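6/23/25

The big grey bin is nearly done. It started the year full of bits from the Clullham flat, and I've been working through it in short goes after tea. Most of it went to Rin Tsuchiya, who has more shelves than I do.

I kept two lists, one for keeping and one for giving away. The second is much longer. What's left could go in a shoebox.

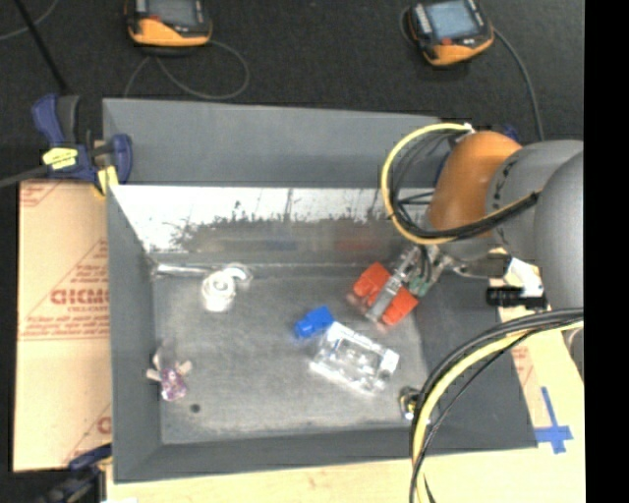 The grey bin, with the last few bits in it.

The floor of it is scuffed, worst near the front. I don't mind that. It will hold garden things next, probably the hose fittings and the spare netting, and they won't care either.

The cupboard in the hall is the next job. I'd like it finished by September.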